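Automation of Garment Folding at Ollard and What It Changes for the Staff
Project report, course Work and Technology
Audrey-Anne Melnyk and Darcy MacLeod
Supervisor: Solange Nguyen
Sunday, December 31, 2023

1. Background

Ollard is a company which rents and washes work clothes for hotels and restaurants. Most of the garments are trousers, shirts and aprons. In March the company started a trial with a folding cell from the supplier Hilta. The cell has two arms and stands at the end of the finishing line, where before there were only tables.

Our question was simple: what happens with the people who folded by hand, when a part of this work goes to a machine? We did not try to measure if the cell is a good investment. The company has its own calculation for this and we were not allowed to see it.

2. Method

We visited the finishing department on 11 days and interviewed nine employees. Each interview took nearly 30 minutes. We also read the shift log, in which the operators write every stop of the cell and the cause they think it had. The log had 193 entries for the period we studied. Two of the employees asked that we do not use their names, so they appear here only in the general results.

3. How the work was before

Before the trial, each folder had one table and took garments from a rail. A new person learned the shirts first and the trousers later. Maëlle Fraser has worked in finishing for many years and she explained to us that trousers are easy to fold but difficult to fold the same way each time. The two legs must lie on each other, and the waistband must be flat with the button closed. If the pile leans, the customer complains. She learned this with her hands and she found it difficult to put in words when the technicians from Hilta asked her for rules.

4. What the cell does and what it does not do

The cell receives one garment at a time, takes it by two points, lays it down and folds it. It works well with aprons. With trousers the results are more mixed. Dark cloth was the most common cause in the shift log, and after it came zippers and buttons which were caught by the fingers. Colton MacPherson, who is shift leader, told us that in the first weeks the operators stopped the cell many times only to turn a pair of trousers by some centimeters.
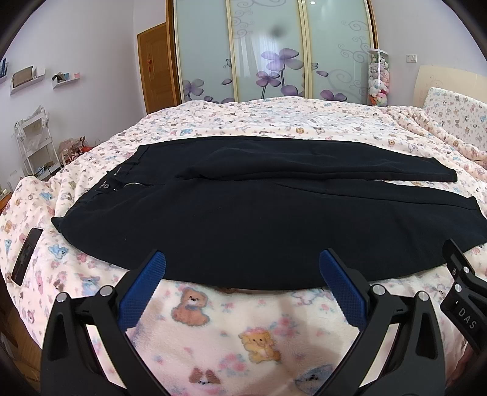
For this reason the company decided that garments with a metal closing go first to a person, who closes it and lays the garment straight. This step did not exist before. In the plan from Hilta it was not counted as work, but in our visits one person did it for the whole shift. The employees call this place "the feeding", and several of them said it is the most boring place in the department.

5. Changes for the people

No one lost the job during the trial. Four persons moved from folding to other tasks: two to the feeding, one to quality control and one to repair of damaged garments. The person in repair was very satisfied. The two in the feeding were less satisfied and wanted to rotate. At the time of our last visit there was a rotation, but it was informal and depended on the shift leader.

The target is 1000 garments per shift for the cell together with its feeder. Before, there was a target for the group and they could help each other. Now the feeder sees the number on a screen, and if the cell stops, the number stops also. Maëlle Fraser said that she gets tired in another way: the arms are less tired, but she cannot choose the speed. We think this is the most important result of our study.

6. Limits

Nine interviews are few, and all were made in the day shift. The night shift has perhaps other opinions. We also came with permission from the management, and it is possible that some persons were careful with their answers.

7. Recommendations

We recommend that the rotation between the feeding and the other tasks is written down, with a change at least two times per shift. The screen should show the time when the cell is stopped as a separate number. Persons who know the folding by hand should be paid for the hours when they help the technicians – at present this is done in the breaks. Trousers could stay at the manual tables until the stops are fewer.

We thank all employees who gave us their time.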